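Tivside Community Boards > Home and Garden > Floors, walls and ceilings

Refinishing old floorboards: oil or water-based poly?

patchwork_pal
Mar 20, 2019
Hi all, first proper post here after lurking since we bought the place in February. We pulled up the carpet in the front two rooms and found the original boards underneath, plus enough staples to build a small car. They're in decent nick apart from some old paint splatter around the edges and one board near the door that's gone a bit spongy.

I've been quoted $593 for the hire of a drum sander and edger plus the paper, which seems steep for a weekend, but I've got no idea what's normal. The real question is the finish. My partner wants water-based poly because of the smell. I grew up in a house with oiled floors and I love the colour they go. Has anyone lived with both?

gumnut73
Oil, every day of the week. You can patch it. When the dog scratches a poly floor you're looking at it until you sand the whole room again, but with oil you rub a bit more in and have a cup of tea. I did our hallway with the Narkia hard wax and I'm still happy with it.

Lorikeet Lane
I'll disagree with gumnut there. I had oiled floors for six years and I was forever re-coating the patch in front of the sink. It looked gorgeous for a month after each go and then it looked like a footpath. We went to a water-based satin in the new place and I've not touched it once, apart from a mop.

gumnut73
In front of the sink, sure. They're doing the front rooms though, not the kitchen!

Lorikeet Lane
Fair point, I skimmed that bit. I'd still go water-based. Kids, shoes, chair legs.

Yaryna Zakharchenko
Before you get to finishes, sort out that spongy board. Get under the house with a torch if you can and poke the joist with a screwdriver. I had one like it near a back door and the board was the least of it – the joist end had gone as well, thanks to a downpipe that had been emptying against the wall for years. Cheap fix once I knew about it, horrible if I'd sanded and coated over the top.

Also, the edger is the machine that'll hurt you. Everyone worries about the drum sander and then gouges little moons all along the skirting with the edger. Practise inside a wardrobe first.

patchwork_pal
Thanks Yaryna, that's a bit terrifying but very useful. There IS a downpipe on that side. Torch and old clothes it is. And what do people do about gaps? Some of ours would swallow a five cent piece.

gumnut73
Leave them. They'll close up in the humid months. If you fill them the filler just cracks and pops out in little sausages.

mr_skirting
Can't agree with that one. Leave them and you'll have a gale up your trouser leg all winter. I cut thin slivers of matching timber, glued one side only so the boards could still move, and planed them flush. Slow as anything, but I'm not picking filler out of the vacuum.

Lorikeet Lane
Mr_skirting, how long did that take you?

mr_skirting
Longer than I told my wife it would.

patchwork_pal
Okay, update from under the house. Joist is solid, hooray, it's only the board. Found a bloke at a salvage yard who reckons he can match it. I'm also leaning towards oil in one room and poly in the other, which will please absolutely no one in this thread. Any thoughts on colour? I don't want orange. The tin of Lulteck stain I tried on an offcut came out like a basketball.

Yaryna Zakharchenko
Skip the stain altogether is my advice. Sand right back, put a clear coat on a test patch somewhere hidden and look at it morning and night before you decide. Colour is such a personal thing and the words on the tins are useless, so it's worth talking it through with the finisher or your partner. For me it's a honey colour, warm enough for a room with pale walls or dark ones, and a long way short of your basketball. Take your offcut to the paint shop too and hold it under their lights and then out in the car park, you'll be amazed how different it looks. Good luck with the edger!

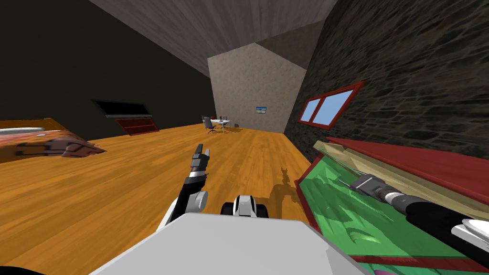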